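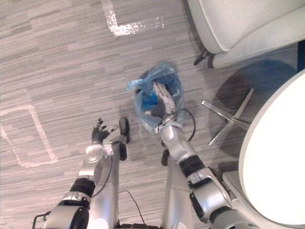
# Should we believe the animal drone? – speaker notes

Debora Lombardi, 13/03/2022. Slot is short, so skip anything in brackets if the Q&A looks lively.

## Opening (no slide)

Start with the press release. Read the first line of it out loud, slowly: Brirnis says its heron drone is "indistinguishable from the living bird at operational distance." Pause. Ask the room who has seen a heron. Most hands go up. Ask who has seen one fly over a fenced military site in January, alone, in a straight line, at a steady speed. Fewer hands.

I like the heron. It is a nice piece of model making and I'd hang it in my kitchen. My trouble is with the word "indistinguishable," and with "operational distance," which the release never defines. If the distance is long enough, a trash can lid is indistinguishable from a heron.

## What the company has shown

- One video, 2 minutes long, with music over it. No engine sound at any point.
- A still of the wing from underneath. Painted well, and the feathers on the trailing edge look separate.
- A quote from an unnamed officer.
- A price, later withdrawn.

Things it hasn't shown: a landing, a launch, the ground station, any flight in wind, any footage taken by the drone. That last one bothers me most. A spy drone is a camera with a ride attached, and we've been shown the ride.

(If anyone from the trade press is in the room, ask politely whether they asked for the footage. I did, twice, and got the video with the music again.)

## The range number

Slow down here, people will want to write it down.

The brochure claims a ceiling of 2,727 meters. Odd number. My guess is that somebody converted it out of feet, or it came off one test log and got promoted to a specification. Either way, a heron at that height isn't hiding from anyone. Nobody on the ground can see it, so what is the paint for? And if it comes down to where the paint matters, then the sound matters too.

Brirnis has answered this once, through Adach, the contractor that handles its export sales. The answer was that the motors are "acoustically optimized." I've asked what they were before that.

## Who is the disguise meant to fool?

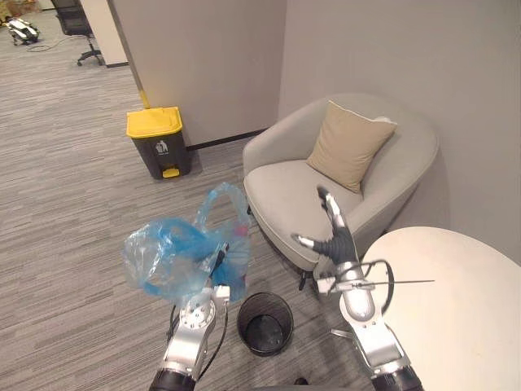

A disguise has to beat somebody in particular, and the sales material keeps sliding between three somebodies. There's the bored sentry, who may well be fooled. There's the radar operator, who already has birds filtered out of the picture and might lose a slow target among them. And there's the image classifier, the software that sorts shapes in a video feed. Ground robots give the easy version of that last problem: put a pinkish-red item inside a translucent blue bag and hang the bag from a robot's gripper in front of an armchair, and you can still see there is something in there. A person settles for "something" and looks again. Software often has to pick a label. The heron is sold as if it beats all three viewers with the same coat of paint, and I don't believe it.

Real birds flap when it suits them, they drift, they get mobbed by crows. Szabolcs Tóth, who flew target drones for years before he went over to the detection side, told me he'd worry about a bird that *didn't* bother the other birds. He also told me to stop quoting him on it. Check with him before the talk. If he says no, give the point without the name.

## The other side, fairly

Don't skip this part, even if time is short. I got complaints last time.

1. Disguise doesn't have to be perfect. A few minutes of doubt can be all an operator wants.
2. Secret programs do keep the good material back. An empty brochure could mean a full hangar. (It could also mean an empty hangar. The brochure reads the same.)
3. Vitale, a much smaller outfit, showed its gull in the open, in a crosswind, with the sound on. It was loud and it wobbled, and I came away believing more of what they said than I believe of Brirnis. So the idea isn't silly.

Mention that the gull flew for seven minutes and came down hard. Vitale put the hard landing in its own report, on page 5. Hold up the page if I remember to bring it.

## What I'd want before writing a check

Say this to the buyers in the room, they're the ones paying for lunch.

- Raw video from the aircraft, with the clock showing
- A sound recording from the ground, and the height at each point
- A trial with sentries who haven't been told a drone is coming – and also some who have
- A test against detection gear that the seller didn't pick

Odico offered to host a trial of that kind at its own field. Brirnis said the calendar was full. I don't know what's on the calendar.

## If asked

"Isn't the real aim to scare people?" Maybe. A country that hears its rivals have fake herons may start shooting at real ones, and that costs ammunition and sleep. I'd call it a decent return on some paint. But then say so in the budget line, and don't charge for stealth.

"Would you change your mind?" Yes, for the footage. Send it without the music.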